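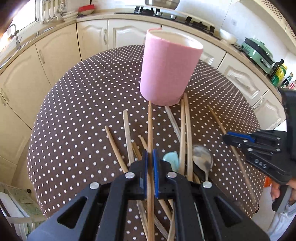 Figure 4.1 Two hand-held grippers at a kitchen table. The nearer gripper is closed around a bundle of utensils.

Home and Workshop Builds

Contents | Previous | Next | Glossary | Index

CHAPTER 4
Building a Hand-Held Gripper

The first three chapters dealt with levers, fasteners, and the choice of materials. Chapter 4 brings these subjects together in a single build: a pair of two-finger grippers, each held in the hand and light enough to be used at an ordinary table. The work can be completed at home with common tools or in a shared workshop under the supervision of the person responsible for the shop.

A gripper with parallel fingers is a modest machine, yet it raises most of the questions that a larger one does. The fingers must stay parallel as they close. The pads must hold a smooth object without crushing a weak one. The side plates must be stiff, although material may be removed from them where it carries little load. In Figure 4.1, the side plates of the nearer gripper have triangular cutouts, and both grippers have blue pads on their fingers.

Kitchen utensils make demanding test objects. A chopstick is long, thin, and easily turned by a small force at one end. A spoon presents a curved bowl and a narrow handle, and a silicone spatula head bends under pressure. When several such objects are gripped together, the pads touch only the outer ones, and those in the middle are held by their neighbors. Students should keep this in mind when they reach the loading exercises in Section 4.5.

The build follows a plan first drawn up by Murali Mathew for the Latmont shared workshop and later revised by Jaanus Paju, who shortened the fingers and replaced the original glued joint with a bolted one. The revised version is used throughout this chapter. Readers who own the earlier Trundier drawings will find that the hole spacing differs, and parts from the two versions should not be mixed.

After completing this chapter, the student should be able to:

- lay out and cut a matched pair of side plates
- fit finger pads so that they meet evenly along their full length
- explain why parallel fingers hold a round stick differently from hinged jaws
- measure the closing force of a finished gripper and record it in the build log

Before You Begin

Read Sections 4.1 and 4.2 in full before cutting any part. The side plates are cut from a single sheet 300 millimeters long, and the layout leaves little room for a second attempt. The finger opening is set at 58 millimeters. Pads are trimmed to 47 millimeters and fitted only after the fingers have been checked with a square.

Eye protection is required during cutting and drilling. Work at home should be done on a steady surface with the sheet clamped at both ends.

4.1 Parts and Layout

Each gripper consists of two side plates, two fingers, a handle, and the hardware that joins them. Mark the long edge of the sheet first and take all other measurements from that edge. Errors measured from one edge remain small, while errors carried from hole to hole add together.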